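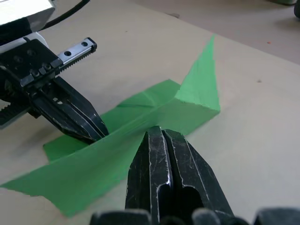 ## Paper weight, grain and the green sheet

Most folding problems I get asked about come down to stock. Green is a good color for learning because creases show as lighter and darker planes under side light. I keep a pack from Lendasia, bought in March, and I am down to the last 21 sheets.

Grain comes first. Bend the sheet gently one way, then the other. The direction with less resistance runs parallel to the grain. I put the longest crease along it and accept a rougher line on the cross folds.
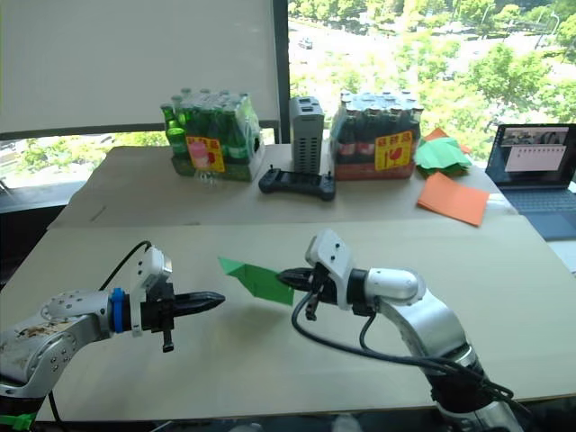 Does a sheet need a hard surface to fold well?

Only for the final press. The early folds can be made in the air, and I make most of mine that way, but a crease meant to hold an angle has to be flattened against something firm.

Cardboard works as a table cover. It gives slightly under pressure, so the crease comes out rounder than on bare wood. If two pieces overlap, keep the paper clear of the step between them. I lost a decent base that way, 11 folds in. 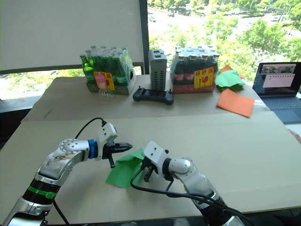
Eskola wrote in after my last post to say that a soft surface is fine if the crease is run twice, once from each side. I tried it on 13 sheets. The second pass does sharpen the line, but on thin stock it also starts to break the fibers at the corners.

For flaps that overlap, I press the lower layer first and leave the upper one open. Pressing both together transfers the edge of the lower flap into the upper as a faint second line.

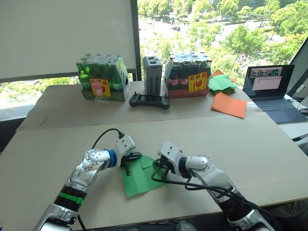 That line does not come out. Steam relaxes it a little and cockles everything else. On the Nivdale stock, sold in reams of 300, the mark is fainter, though the color cracks white along any fold made more than once. I am still using the Lendasia for anything with a collapse in it.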